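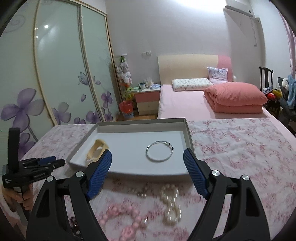
The Merora is a lidded soup pot for the middle of the table, and it's the one thing I sell that I'd be properly cross to lose from my own kitchen. It holds four litres, it goes from the hob to the table without any fuss, and it has two big loop handles with rubbery sleeves on them so you can carry it full of broth and keep your fingers. The sleeves have a pattern pressed into them, and if you want an idea of the sort of thing I mean, look at the blue pads on the gripper, with that texture all over them. It's the same thinking: a bit of surface for the thing to bite on. Smooth handles look lovely in a shop and are a menace once there's chilli oil about.

I first met this pot at Tamuno, the noodle place at the bottom end of Miltden, where I used to go for lunch when the shop was quiet (it was quiet a lot, back then). You order a soup for the table and it comes out in a Merora with the lid on, and they take the lid off in front of you and your glasses steam up. I must have had the sour fish broth there more times than was sensible before I thought to ask about the pot it came in. I rang the makers the same afternoon, and we've stocked it at Nalarlow ever since.

What it's made of

The body is enamelled steel, cream inside and dark green outside. I know some of you will be hoping for cast iron. I love cast iron too, but I'm not very tall and my dining chairs are, and lifting a full cast iron pot over somebody's shoulder is an experience I've had once. The Merora is light enough when empty to pick up with one hand. Full, you want both, and you want the sleeves on.

The enamel is smooth and doesn't hold on to smells, and I say that as someone who does a tamarind and dried prawn soup in it on a Saturday and porridge in it the next morning. It will chip if you whack the rim with a metal ladle. Mine has a chip the size of a lentil near the left handle from exactly that. Use wood or silicone and you'll be fine.

The base is flat and works on gas, electric and induction. On my gas hob a full pot of cold stock takes a while to get going, I won't pretend otherwise, but once it's hot it sits there at a gentle blip on the lowest flame and you can forget about it while you chop things.

The lid

I have opinions about the lid! It's domed, which means the steam runs back down the inside and drips round the edge of the soup and not straight down on your noodles in the middle. There's a little vent hole with a slider. Shut, it keeps everything piping for a good long while at the table. Open, it stops the whole thing boiling over when you've turned your back to find the fish sauce.

The knob on top has the same textured covering as the handles. You can lift it with bare fingers after a short simmer. After a long one, use a cloth. I know the leaflet says cool-touch, and I've had a word with them about that leaflet.

One more thing on lids: it turns over and sits flat in its own rim, so you can rest it upside down on the table and the drips stay inside it. My tablecloths are very grateful.

How much does four litres feed?

A family of normal eaters, with seconds. If you're doing a noodle soup the way Tamuno does, with the noodles cooked separately and put in the bowls first, it goes further, because the pot is all broth and bits. If you're the kind of person who puts the noodles straight in the pot (no judgement, I do it when I'm on my own), then leave plenty of room, as they drink up the broth at a shocking rate and you'll be topping it up from the kettle.

It's good for a hotpot-ish supper as well. I put the Merora on a portable burner in the middle with a plain chicken and ginger stock, plates of greens and tofu and thin-sliced beef round it, and everyone gets on with it. The sides are a touch deep for that if you're sitting low down, so children tend to need a hand fishing things out. A wider, shallower pan would be better if hotpot is the main thing you want it for, and I'd rather tell you so now than have it come back in the post.

Things I cook in it

Laksa, most of all. Fry the paste in the bottom of the pot first with more oil than feels polite, and keep it moving until the oil goes red and starts to separate. In this pot, over a medium flame, I give it ten minutes. Then coconut milk, stock, tofu puffs, and let it tick over. The enamel copes with frying a paste perfectly well so long as you don't wander off. It isn't non-stick and it will catch if you have the heat up high.

Then there's dal, and a beef shin soup with star anise that I leave on all afternoon, and a chicken rice where the rice goes in with the fat skimmed off the stock. Also pasta, jam (small batches) and, one Christmas, a pudding, with the lid only just closing.

I wouldn't deep fry in it. People ask. The shape's wrong and I'd worry about you.

The handle sleeves

They pull off for washing and you should pull them off, as soup gets down inside and goes horrible. Run them under the hot tap, squeeze a drop of washing-up liquid through, rinse, and leave them on the draining board. To get them back on, wet the handle first and they slide. Dry, they will not go, and you'll say things.

Replacement sleeves come in pairs and we keep them behind the counter, along with spare knobs. They aren't on the website yet, so just send a note with your order and I'll add them on. Don't put the pot in the oven with the sleeves on, please. The pot itself is happy in there, lid and all, once you've unscrewed the knob cover.

Washing and keeping it nice

Dishwasher is allowed. I do mine by hand as it takes up the whole bottom rack. For a burnt patch, cover it with water and a spoonful of bicarbonate of soda, bring it up to a simmer, let it go cold and have a poke at it with a wooden spatula. Turmeric will stain the cream inside slightly yellow. It fades if you leave the pot near a sunny window, or you can do what I've done and stop minding.

Dry the rim properly before you put it away. There's a thin edge where the enamel stops and it can get a bit of rust if it's stored damp with the lid on.

Price and getting hold of one

The Merora is £46, which includes the lid and a set of sleeves already fitted. I've got 17 in the stockroom as I write, all in the green. The makers do talk about a blue but I've been hearing about the blue for a long time now and I'm not taking names for it.

You can order here or come and have a feel of one at Nalarlow. There's one out on the shelf by the till, and you're welcome to pick it up, swing it about, fill it with water at the sink in the back and see how it is to carry. I'd encourage that, especially if you have bad wrists. A couple of customers have done it and gone for the smaller saucepan instead, and that's a perfectly good outcome.

If it arrives with a chip in it, send me a photo and I'll post another one out. Keep the box until you've had a proper look inside and out, including under the lid. And if you make the laksa, go heavy on the lime at the end.

Areeba Abbasi, Nalarlow
October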